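手持ちグリッパ収集装置 使用前点検表(寝室・布類タスク)コメント付き

対象:Korow計画、布類把持データの収集方法
点検日:2018年8月4日(土)
点検者:Abdelilah Belkadi
確認者:Armelle Moulin
記入:Belkadi(日本語の間違いがありましたら、赤で直してください)

判定の記号:○=よい、△=使えるが注意、×=使用しない、−=今回は対象外

1.機械の部分

1-1 ジョー(つめ)の開閉が最後まで動くこと 判定:○
コメント:空の状態で60回、開閉しました。引っかかりはありませんでした。ただ、閉じる直前に少し重く感じるところがあります。前回の点検でXiaoさんも同じことを書いていますので、私の手の感覚だけの問題ではないと思います。

1-2 リンクの軸のキャップにゆるみがないこと 判定:○
コメント:指で回して確認しました。工具は使っていません。点検表には「工具で増し締め」と書いてありますが、Fairclough版の手順書では「指で確認、動いたときだけ締める」となっています。どちらが正しいか、統一をお願いします。

1-3 リンクの間に糸、毛、ほこりがないこと 判定:△
コメント:布のタスクのあとは、必ず糸が残ります。今日は開始前にピンセットで2本取りました。黒い布のときは、黒いリンクの中の糸がとても見にくいです。明るいライトを横から当てると見つけやすくなります。

1-4 ハウジングに割れ、変形がないこと 判定:○
コメント:特にありません。

2.カメラと記録

2-1 レンズの汚れ 判定:○
コメント:乾いた布で拭きました。アルコールは使っていません。

2-2 露出の設定 判定:△
コメント:窓に向かって作業すると、窓の部分が白くとびます。布とジョーの先が見えていれば学習には使える、とTessierさんから返事をもらいました。しかし、自動露出のままですと、窓が視野に入ったときに手前が急に暗くなることがあります。点検の段階で、窓に向けた状態と壁に向けた状態の両方を見てください。

2-3 記録の空き容量 判定:○
コメント:100エピソード分あることを確認しました。

2-4 時刻の同期 判定:○
コメント:起動してから待たないで同期を押すと、失敗することがあります。表示が止まるまで待ちます。

3.作業場所

3-1 人の顔、名前、住所などが視野に入らないこと 判定:○
コメント:開始位置に立って、左から右へゆっくり一周して確認しました。

3-2 足元に物がないこと 判定:○
コメント:ベッドの手前と左側だけを見ました。奥の側には入りませんので、点検していません。

3-3 ベッドの上の布の配置が記録表と合うこと 判定:△
コメント:記録表には「シーツ1枚、掛け布なし」とありましたが、青灰色のシーツの上にさくらんぼ柄の布が重なっています。記録表のほうを直しました。下の布と上の布の境目があるところでは、つかむときに上の布も一緒に持ち上げてしまうことがありますので、境目の位置も書く欄がほしいです。

4.把持の確認(布)

4-1 一点でつまんだとき、布がジョーから抜けないこと 判定:○
コメント:黒い布で6回行いました。持ち上げて、止めて、放す、という順番です。抜けた回はありませんでした。

4-2 布がリンクの内側に巻き込まれていないこと 判定:△
コメント:つまんだところがねじれて細い首のような形になると、布の一部がアームの間に集まります。この状態でさらに強く握らないでください。一度開いて、布が離れたことを目で見てから、もう一度つまみます。

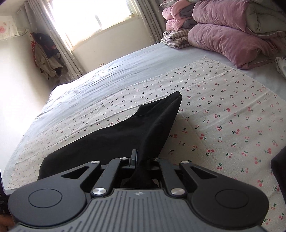
図1 項目4-2 黒い布を一点でつまんだ状態。ジョー付近の糸に注意。

4-3 ほかの布を一緒につかんでいないこと 判定:○
コメント:判定は画面だけで行わず、直接のぞいて確認します。広角のレンズですので、ベッドの端が曲がって見え、距離の感覚が実際と違います。私は初めのころ、この違いで何度も早く閉じすぎました。

4-4 放したあと、布がジョーに残らないこと 判定:○
コメント:よいです。ただし編み物の布は別の日に確認が必要です。

5.作業者

5-1 袖、ひも、長い髪がリンクに入らないこと 判定:○
コメント:作業者Tlapaleさん。袖をひじまで上げてもらいました。

5-2 指がリンクの動く範囲に入らないこと 判定:○
コメント:持ち手だけを握ります。布を直したいときは、先にグリッパを置いてから手で直してください。片手で持ったまま、もう片方の手で布を引くことは禁止です。

5-3 手首の疲れ 判定:○
コメント:本人の申告によります。痛みが出たら、そのエピソードの途中でもやめてよいです。途中でやめたデータは消さないで「中断」の印をつけて残します。

6.方法についての所見

Pleromholmの試行では、布をつまむ前の動きが短いエピソードほど、学習後の方策が布の手前で空振りすることが多くありました。そのため今回からは、布に近づく動きも省かないで、離れた位置から記録を始めることになっています。作業者には少し面倒ですが、点検者は開始位置を毎回見てください。

また、つまむ点の選び方は作業者に任せています。布の角だけをつまむ人と、真ん中をつまむ人がいて、この差を小さくするべきか、そのまま残すべきか、まだ決まっていません。私の意見では残すほうがよいですが、Moulinさんは反対の意見です。11月の打ち合わせで結果を比べる予定です。

総合判定:使用可(1-3、2-2、3-3、4-2は注意して使用)

確認者コメント(Moulin):1-2は指での確認に統一します。3-3の境目の欄は次の版で追加します。4-2、糸の除去は開始前だけでなく、布を替えるたびに行うこと。

関連する項目
・手持ちグリッパ 清掃の手順(布類のあと)
・Jisatska作業場 台所タスク 点検表
・Pleromholm試行 布の空振りについてのメモ
・エピソードに「中断」の印をつける方法
・Korow計画 記録表の書き方 改訂版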